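J'ai résilié mon abonnement de streaming musical

Je payais Alturel depuis février de l'an dernier, et je l'ai arrêté ce mois-ci. Le service marche bien, le catalogue est énorme, mais je n'en écoute qu'une petite partie. En regardant mes statistiques, j'ai vu que 40 albums revenaient sans arrêt et que le reste ne servait à rien.

J'ai donc fait l'inventaire de mes vieux CD. Il y en avait 56 dans les cartons, presque tous lisibles. Je les ai convertis en FLAC sur trois soirées, avec un lecteur externe acheté d'occasion. Deux disques ont refusé de passer, dont le premier Skarnelow, que j'ai racheté en fichiers sur le site du groupe.
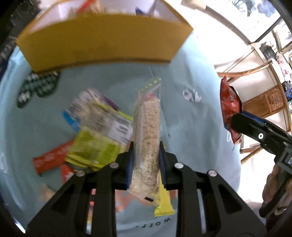 Pour le rangement, j'utilise un vieux portable branché sur le réseau de la maison. L'ensemble compte 524 morceaux pour l'instant. Les étiquettes ont pris plus de temps que la conversion — les bases en ligne se trompent souvent sur les compilations, et j'ai dû corriger à la main tout le coffret Burnport, disque par disque.

Côté téléphone, je copie ce que je veux écouter dans la semaine. C'est moins pratique qu'avant. Je perds aussi les suggestions, qui m'avaient fait découvrir deux ou trois groupes corrects.

Je me suis fixé 50 euros par trimestre pour acheter des albums. Le prochain sera sans doute le live de Cheetham, s'il ressort en version complète.

Publié le 24 août 2022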